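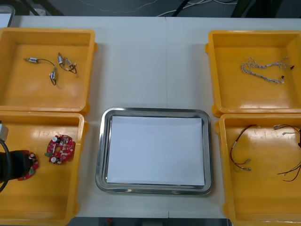 ### 3.2 과제 설계와 작업 공간

양팔 로봇 수업의 마지막 프로젝트로 우리가 고른 과제는 부품 옮겨 담기였다. 처음에는 블록 쌓기도 후보에 있었지만, 실제 전자 부품을 다뤄 보고 싶다는 의견이 훨씬 많았다. 휘어지는 전선과 납작한 기판이 한 과제 안에 섞여 있으니 배울 거리가 많을 것이라 기대했고, 그 기대는 첫 주부터 충분히 채워졌다! 작업 공간의 배치는 그림 1과 같다. 노란 통은 금속 트레이의 왼쪽과 오른쪽에 두 개씩 놓이고, 트레이 바닥에는 흰 종이를 깐다. 그림 1에서는 종이 위에 아직 부품이 없으며, 빨간 회로 기판은 왼쪽 아래 통에, 꼬인 케이블은 오른쪽 위 통에 들어 있다. 우리는 이 배치를 Sterier 배치라고 부르며, 이하의 모든 실험에서 그대로 사용하였다.

부품의 종류마다 담는 통을 정해 두었으나 통 안에서의 위치와 방향은 매번 바꾸었다. 왼팔은 왼쪽의 두 통을, 오른팔은 오른쪽의 두 통을 맡는다. 두 팔의 작업 영역이 겹치는 곳은 트레이 위쪽뿐이므로, 충돌 회피 규칙도 이 영역에만 적용하면 되었다.

### 3.3 시연 수집

시연은 수강생이 직접 원격 조작으로 수집하였다. 한 사람이 두 팔을 모두 조작하며, 부품 하나를 집어 트레이에 내려놓는 동작을 하나의 구간으로 정의하였다. 한 학기 동안 모은 구간은 모두 3,976개이고, 이 가운데 3,000개를 학습에 사용하였다. 조작을 처음 해 보는 학생의 시연도 일부러 남겨 두었다. 망설이다가 접근 방향을 바꾸는 동작이야말로 정책이 실수를 만회하는 법을 익히는 데 도움이 된다고 보았기 때문이다.
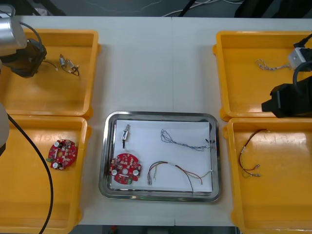 구간의 경계는 그리퍼의 개폐 신호로 먼저 나누고, 어긋난 부분은 학생이 화면을 보며 고쳤다. 이 작업에는 수업에서 만든 표시 도구 Unura를 썼다. 기능은 단순하지만 고정 카메라와 손목 카메라의 영상을 같은 시간축 위에서 넘겨 볼 수 있어, 파지 순간을 찾는 일이 꽤 즐거웠다. 두 팔이 동시에 움직이는 구간은 팔별로 따로 표시하고 시작 시각을 함께 저장하였다.

### 3.4 완료 판정

판정 기준은 3월의 중간 발표에서 크게 바뀌었다. 초안은 부품이 트레이 안에만 있으면 완료로 보았는데, 지도를 맡은 Pieter Vandenberghe가 전선류에는 이 기준이 모호하다고 지적하였다. 전선은 한쪽 끝이 트레이에 들어와도 나머지가 밖에 걸칠 수 있다.

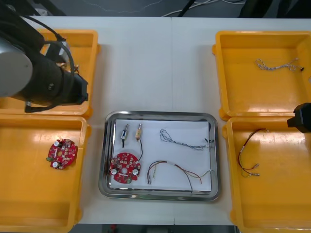
새 기준에서는 기판과 원통형 커넥터 부품을 중심점으로, 전선류를 전체 윤곽으로 판정한다. 윤곽을 구하는 일은 생각보다 재미있는 문제였다. 그림 3의 트레이를 보면 회색과 하늘색이 섞인 꼬인 케이블은 가로로 뻗어 있고, 그 아래의 여러 색 하네스는 휘어진 채 가닥 일부가 트레이의 오른쪽 아래 모서리를 향한다. 두 부품을 같은 크기의 사각형으로 감싸면 하네스 쪽에 빈 공간이 지나치게 많이 들어간다. 따라서 전선류는 색 분할 결과에서 골격선을 뽑고, 그 선이 트레이 안쪽 경계를 넘는지를 검사하였다. 같은 그림의 왼쪽 위에 나란히 놓인 두 원통형 부품은 중심점만으로 구분할 수 있어 별도의 처리를 하지 않았다.

판정기의 조정에는 학습에 쓰지 않은 구간에서 뽑은 정지 영상 200장을 사용하였다. 정답은 학생 3명이 각자 표시한 뒤 다수결로 정하였다.

### 3.5 손목 영상의 활용
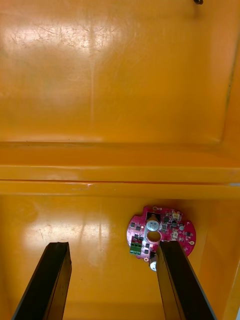

정책 Norken의 입력에는 고정 카메라 영상과 함께 양쪽 손목 영상이 들어간다. 손목 영상을 넣자는 제안은 기판 파지를 연구하던 조에서 나왔고, 덕분에 통 안의 부품을 훨씬 세밀하게 관찰할 수 있게 되었다. 그림 4에서는 기판 가운데의 구멍과 초록색 단자대가 뚜렷하고, 오른쪽 손가락의 끝이 기판 아랫부분을 가린다. 손가락과 기판의 이러한 겹침은 접근 방향을 추정하는 데 유용한 단서가 된다. 한편 통의 안쪽 면에는 조명 반사가 희게 번져 있어 밝기만으로 부품을 찾는 방법은 적합하지 않다. 우리는 학습 중에 밝기와 색조를 무작위로 바꾸고, 밝은 얼룩을 합성해 덧씌우는 증강을 적용하였다.

얼룩의 크기와 위치를 정하는 모듈 Sezer는 수강생들이 작성하였다. 얼룩이 부품 위에 놓이는 경우도 허용하되, 부품을 완전히 덮는 표본은 제외하였다. 증강의 세기는 모든 부품에 동일하게 두었으며, 부품별로 조정하는 방안은 다음 학기 수강생의 과제로 넘겼다.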